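To the list,

A correction to what went out under "Clusura hearing" this morning, as two people have already forwarded it elsewhere. The court has not canceled the airport lease. It has put the cancellation on hold until the audit is filed, and the old operator stays in place until then.

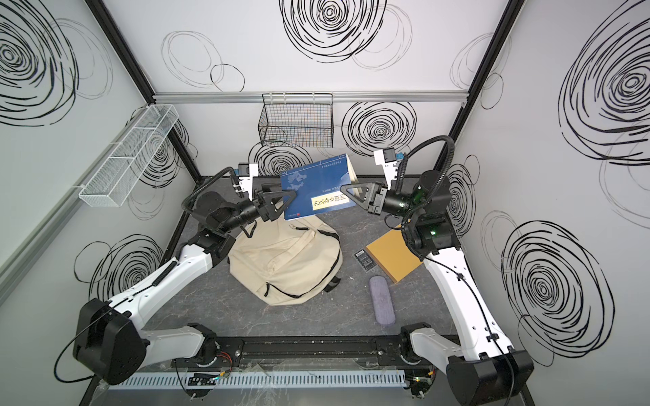
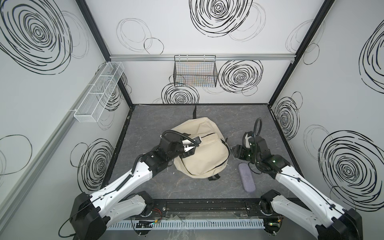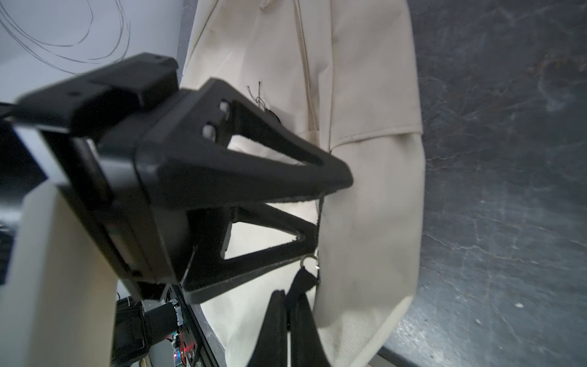
The earlier message said:

> The judges ruled today that Plulano loses the Clusura terminal lease. The former directors are barred from leaving the country and all 408 ground staff will be moved to Sturnivitz by February.

Three things need fixing there.

First, the lease. The order runs to four pages and the word "suspended" is used throughout. Plulano keeps running the terminal and keeps paying rent into the court's account. If the audit isn't filed on time, either side can ask for a new hearing.

Second, the travel ban. The ministry asked for one. The court turned the request down after the former directors signed a written promise to appear when called. They handed in their passports at the clerk's office, and they can get them back for medical travel if they apply 15 days ahead. That is a condition on travel – it is a good deal weaker than a ban.

Third, the staff. 408 is the number of people on the Clusura payroll, and it comes from the union's filing. The order says nothing about moving any of them. Sturnivitz came up because its lawyers asked to be heard as a possible replacement operator. The court let them file papers but gave them no standing in the case yet.

I would also be careful with the Demirtaş report that people keep citing. It covers the baggage contract only, and it stops 2 years before the period the auditors are looking at now. The ministry attached it as background. Plulano objected, and the court said it would decide later whether to read it.

The written order can be picked up at the registry until 4 p.m. Bring the case number, they won't look it up by name. I have a paper copy and will scan it tonight. Page 3 is faint, so if anyone has a cleaner one, please send it to me off list.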